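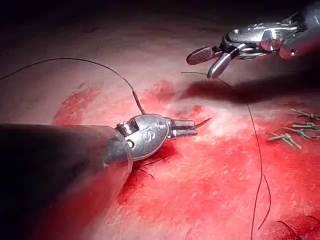 Members' Corner: An Evening With the Sewing Robot

The Cadumthorpe open evening drew 100 people on a cold night, which is 98 more than came to my talk on gutters. The draw was suturing by robot. Adelino Marinho of Kuvden ran it from a seat in the corner with his back to us, and for most of the night we watched the screen and the back of his sweater.

A word on "robot." The machine does nothing by itself. Marinho moves his hands and the instruments move theirs, only smaller and without the coffee shake. One visitor asked when it would start doing operations alone. Marinho said he'd like it to park his car first.

The job was stitching, which sounds dull until you see a curved needle held in metal jaws and passed along to another set of metal jaws. One instrument drives, the other grabs. Then comes the knot, and the room went quiet for the knots. Thread has a mind of its own at that size -- it loops where it likes, and the grasper has to go in and fetch it.

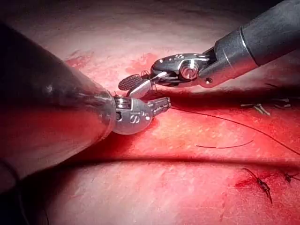
Marinho talked the whole way through, mostly about tension. Pull too hard and the tissue puckers; too soft and you've tied a nice bow on nothing. He told us he practiced knots for 5 months before Kuvden let him do it in front of company. My neighbor, a quilter, thought his spacing could be tighter and told him so. He took it well.

Questions ran long. Somebody from Rosico wanted to know what it costs, and got an answer with a lot of words in it and no number.

The next evening is in March, in the Meireles room, which has better chairs. Sign up at the front desk. Please don't bring your own mending -- two people did.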